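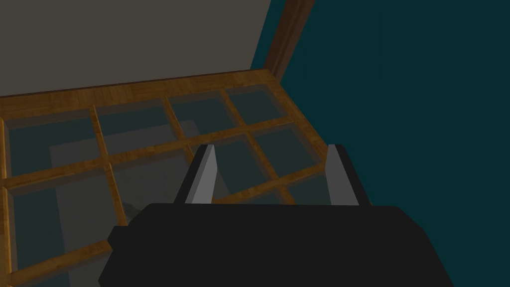

Gripper view over the glass-topped case, simulated.

Prurkby Glass Case Demonstrations

Version of March 10, 2020
Maintainer: Malsha Talukder

Prurkby is a set of 203 remote-control demonstrations recorded in simulation. In each one an operator steers a two-fingered gripper above a large wooden case with a top made of glass panes. The set is meant for people who train policies from demonstrations and want scenes where glass, wood grain and soft reflections make depth hard to judge.

How it was recorded

Operators worked from the gripper view only, using the Tronum hand controller. Each was given about 300 seconds of free practice before the first saved run. Runs that ended with the controller losing its link were dropped. Nothing else was filtered, so slow starts and second tries are still in the files.

The walls and the case keep the same colors and finish in all runs. The start pose of the arm does not – it is drawn from 3 preset poses with a small random offset.

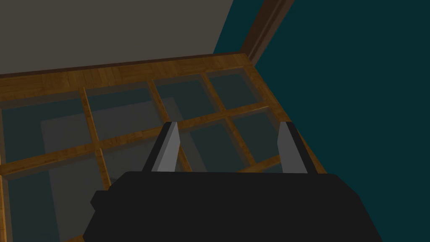 Render: Olivares simulator, Prurkby set / M. Talukder

In this view the fingers are wide open and the wooden dividers show faint doubled edges in the glass. A paler patch shows through the middle panes. Depth estimates tend to jump between the pane and whatever lies under it, so we suggest checking them by hand before use.

Contents

runs/ – one folder per demonstration, with color frames, joint positions and finger opening
poses/ – the start poses
splits/ – train and test lists
tools/ – a player and a converter to the Waltley format

Known problems

Finger opening is logged one step late in the oldest runs. The converter corrects for this, the player does not.
Two operators recorded most of the set, and their habits show. Both tend to approach slowly and stop before closing the fingers.
There is no force data.

Planned

A second version is due in April with the late logging fixed in the source files. Run numbers will stay the same.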